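Repairs to the main plaza at Dromlow to begin in August

Cernent, which manages the Dromlow site, has appointed the paving contractor Azevedo to repair and re-joint the concrete plaza between the office buildings. The work will start in August and will be carried out in stages, so that every building can be reached on foot throughout.
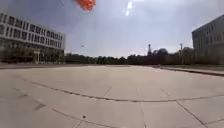

The plaza at Dromlow, with a long seam curving across the paving.

A survey of the plaza recorded 427 slabs in need of attention. Most require only new joint filler and cleaning. Another 60 will be lifted and relaid on a fresh bed, and a small number will be replaced with new slabs in a matching pale grey. In total, over 500 metres of joint will be raked out and refilled.

The low kerb along the edge of the open paving will also be checked and reset where it has moved. Staff and visitors are asked to follow the signed routes while this part of the work is under way - these will change from one stage to the next.
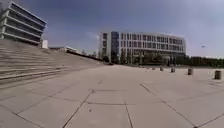

Dromlow, June 2020 - The wide concrete steps beside the plaza are included in the contract. Their edges will be inspected along the full length and any worn sections made good. The steps will be closed in two halves, leaving one side open at all times.

Cernent has chosen to keep the existing layout of large slabs and straight joints, which suits the long horizontal lines of the buildings. No planting will be removed and the trees beyond the plaza will not be affected.

Deliveries will be directed to the Parby entrance for the length of the works. Tenants will receive a plan of the stages before the first area is fenced off. Questions about access should be sent to the Cernent site office at Dromlow, quoting reference 259.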